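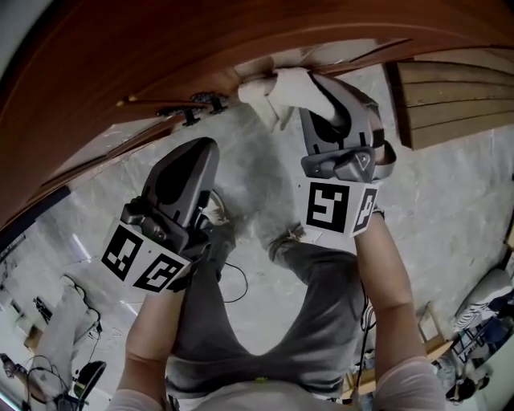

Noemi Yazzie asked in review whether the rules below apply when the operator is sitting down or reaching up under a tabletop. They do. Posture changes nothing in sections 2 and 3.

Terik Handheld Set - collection rules and data card

1. Contents
432 episodes recorded with two hand-held grippers, one per hand. 412 passed review and are in the main split. The rest are kept in the folder "held" with a reason code. Tasks are wiping, placing and sink work.

2. Before recording
Check that the marker cubes are clean and seated square on their mounts.
Route cables along the legs or behind the operator, never across the palm.
Read the task card aloud once. Do not rehearse the motion.

3. During recording
Keep at least one marker face of each cube in view of the head camera.
Do not put a gripper down mid-episode. If you have to, stop and mark the episode "broken".
Dropped objects stay in the episode. Pick them up with the gripper or end the take.

4. People in view
Faces are pixelated before release, coworkers in the background included. Anyone in the room can ask for an episode to be pulled, up to 8 days after recording.

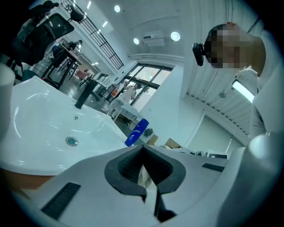 Fig. 2. Sink station from a gripper camera, face pixelated.

5. Known problems
Marker tracking is weaker under furniture - filter on the "low_track" flag if you need clean poses.
Glare on glossy basins is not corrected.
Version 13 of the task cards renamed "rinse" to "sink_rinse". Older labels were not migrated.

6. Contact
Rules: Martti Koskela. Removal requests: Kamol Saengthong.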